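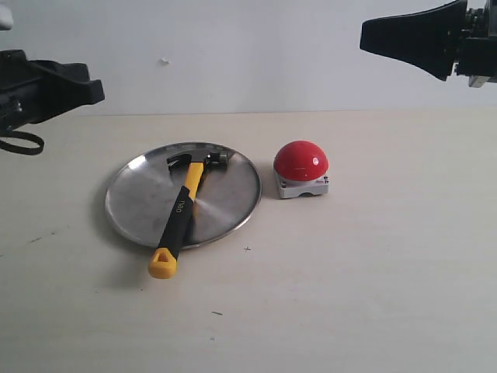
스테인리스 접시에 걸쳐 놓인 망치와 빨간 돔형 버튼. 양쪽 위로 그리퍼 두 대의 일부가 보인다.

Lobo 탁상 조작 데이터셋: 데이터 카드

개요
Lobo는 양팔 로봇의 원격 조작 시연을 모은 모방 학습용 데이터셋이다. Skelgate 작업실에서 수집했고, 정제와 배포는 Pusstead 저장소에서 관리한다. 이 카드는 망치·접시·버튼 과제군만 다룬다. 다른 과제군은 각 폴더의 카드를 참고할 것.

구성
에피소드 수: 3,208
검증용으로 분리한 에피소드: 196 (위 수에 포함)
과제 지시문: 10종
카메라 시점: 3개
최종 갱신: 9월 14일

과제
지시문은 한국어와 영어로 제공한다. "망치를 접시에서 들어 올려라", "망치를 접시 위에 내려놓아라", "버튼을 눌러라"가 기본이고, 나머지는 이 동작들을 이어 붙인 것이다. 어느 팔을 쓸지는 지시문에 적지 않으며 조작자가 정한다. 실제로 쓴 팔은 메타데이터의 arm 항목에 left, right, both 중 하나로 기록된다.

수집 절차
1. 조작자가 물체를 손으로 배치한다. 접시와 버튼의 간격, 망치의 방향은 에피소드마다 바꾼다.
2. 두 팔을 대기 자세로 보낸 뒤 기록을 시작한다.
3. 지시문을 수행하고 페달로 기록을 끝낸다.
4. 조작자가 성공, 실패, 보류 중 하나를 표시한다. 보류는 다음 날 다른 사람이 영상을 보고 다시 판정한다.

실패 에피소드도 지우지 않았다. 기본 로더는 성공만 읽으므로 실패까지 쓰려면 include_failed를 켜야 한다.

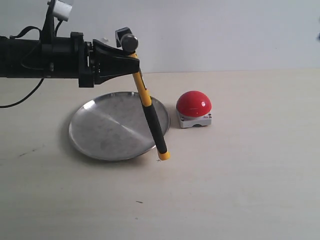 그리퍼가 머리를 위로 한 망치를 물고 있는 순간. 손잡이 끝은 접시 오른쪽 테두리 부근, 탁자 바로 위에 있다.

파지 라벨
망치를 잡은 구간에는 grasp_start와 grasp_end가 프레임 번호로 들어 있다. 머리 쪽을 잡았는지 손잡이 쪽을 잡았는지는 grasp_part에 적는다. 물체가 그리퍼 안에서 돌아간 경우 slip을 1로 두었는데, 3월 이전 수집분에는 이 값이 없다.

알려진 문제
- 접시 표면의 반사 때문에 깊이 값이 비는 프레임이 있다. 보간하지 않고 0으로 남겼다.
- 손잡이 일부가 그리퍼에 가려져 자세 추정이 튀는 구간이 있다.
- 탁자의 긁힌 자국과 얼룩은 보정하지 않았다. 배경에 과적합되는지 확인하려면 탁자 영역을 마스킹한 검증 세트를 함께 쓰기를 권한다.
- 버튼 신호는 영상보다 늦게 기록될 수 있다. 눌린 시점은 영상 기준 라벨 press_frame을 쓸 것.

사용 범위
연구와 교육 목적으로 쓸 수 있다. 망치로 물체를 치는 동작은 들어 있지 않으므로 타격 과제 학습에는 맞지 않는다. 다른 그리퍼로 옮길 때는 Trornetti 변환 스크립트로 손끝 좌표를 다시 계산해야 한다.

라벨 오류는 에피소드 번호와 프레임 번호를 적어 저장소 이슈로 남기면 다음 갱신 때 반영한다.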